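4. First Folding Run

By now your Birkow arm is bolted down, powered, and homed. Time for the fun part: getting it to handle cloth! Do this section on a shirt you don't mind seeing creased.

Before you start

You need one plain cotton t-shirt, a light-colored work surface, and the wrist camera from section 3 showing a live view on your computer.

CAUTION: Keep your hands outside the arm's reach whenever the motors are on. Find the stop button before you press anything else.

Steps

1. Lay the shirt flat with the neckline away from the arm. Leave a few wrinkles in it. The arm needs to cope with them sooner or later.

2. Check the cable run. The wrist cable should hang in an easy curve and never pull tight at full reach.

3. Open the Wurkby control panel and set the speed to 3. It goes much higher, and you will be tempted.

4. Jog the gripper down until it is almost 46 mm above the cloth, then save that height as HOVER.

5. Choose a spot on the hem and save it as PICK. Hems are great for this, with that extra thickness to grab.

6. Run LIFT. Watch the live view and stop the arm if the whole shirt starts to slide.

7. Repeat LIFT 3 times from the same PICK point. If the grip holds each time, save the file and go on to section 5.

NOTE: A blurry view while the arm is swinging is normal. Judge the cloth position only after the arm has settled.

NOTE: Error 458 means the gripper closed on nothing. Lower PICK by one notch and try again. Hannelore Ruchti at the Mevthorpe shared workshop swears by a strip of Alcantara on each fingertip for slippery knits, and it works beautifully on ours too.

Wrist camera views: 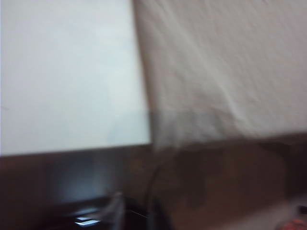
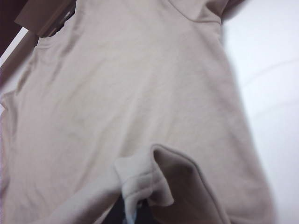
Fig. 4-1. First view: blurred, with pale fabric or paper at upper right. Second view: t-shirt close up, with a turned-up fold at lower center.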